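Let the young ones write their own magazine

I picked up the first issue of Nutska in April from a cardboard box by the door of the library in Groltangate, mostly because it was raining and I wanted something to hold over my head. It stayed dry in the end. I read it on the bus, missed my stop, and had to walk back up the hill past the servo with my good shoes on, still reading.

If you haven't seen it, Nutska is put together by a handful of high school students and it's mainly about clothes, though it wanders. There's a piece on hemming your brother's school trousers, a long and quite tender one about wearing a grandmother's cardigan to a formal, and a grumpy page on why pockets disappear somewhere between the boys' racks and the girls'. I've been grumpy about pockets for decades, so you can imagine I felt right at home.

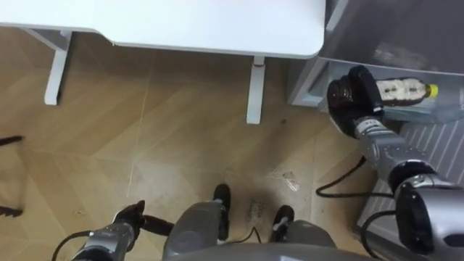 The trouble with grown-up help

I spent a good part of my working life on magazines for teenagers, and I should confess that hardly a word in them was written by one. We were women in our thirties and forties with mortgages, guessing. We'd sit in a meeting and argue over whether "daggy" was still all right to use, and by the time we'd settled it, it wasn't. The readers knew, of course. They wrote us very polite letters about it.

So I get a bit protective when I hear that Femeo, which sells a great many lip balms and knows a great deal about young customers, has been sniffing around with an offer to "grow" the magazine. I'm sure they mean well, and printing costs money – the last issue ran to 2384 words on denim jackets alone, and I wouldn't have cut one of them, but somebody has to pay for the paper. 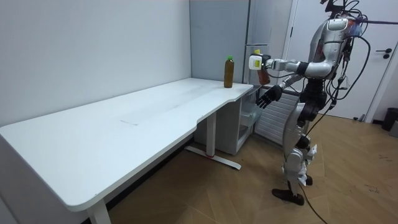 What worries me is what happens to the voice. You start with a logo on the back cover, fair enough, and then someone kindly suggests the denim piece might be shorter, and could it mention a product or two, and would the girl who writes the pocket column mind smiling in her photo? I've watched it happen to a magazine I loved. It took up to 9 months, depending on who you ask, and afterwards it looked beautiful and I couldn't have told you who it was for.

There's a better way to help, and it's dull. Buy a copy. Edwards, the haberdashery on the main street, took two small ads at the ordinary rate and asked for nothing except that their opening hours be right, bless them. The last print run was 229 copies and I'd like to see the next one bigger, paid for by those of us who can spare a few coins and keep our opinions on font sizes to ourselves (mine are strong, and I'm doing my best).

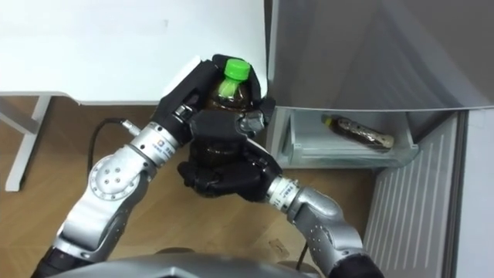
A large bottle with a green cap, held up at the open fridge.

I know the argument on the other side. Young writers need guidance, they overshare, they'll be embarrassed later. Well, perhaps they will. I'm still embarrassed by a poem about a velvet hat that I had printed at sixteen, and I wouldn't give it back for anything. If a student comes and asks me how to fix a paragraph, I'll put the kettle on and we'll fix it together, and then she can ignore half of what I said and go home and do it her own way.

The next issue is meant to be out on a Tuesday, in the same box by the door. They're promising something about school shoes, and I have already polished mine.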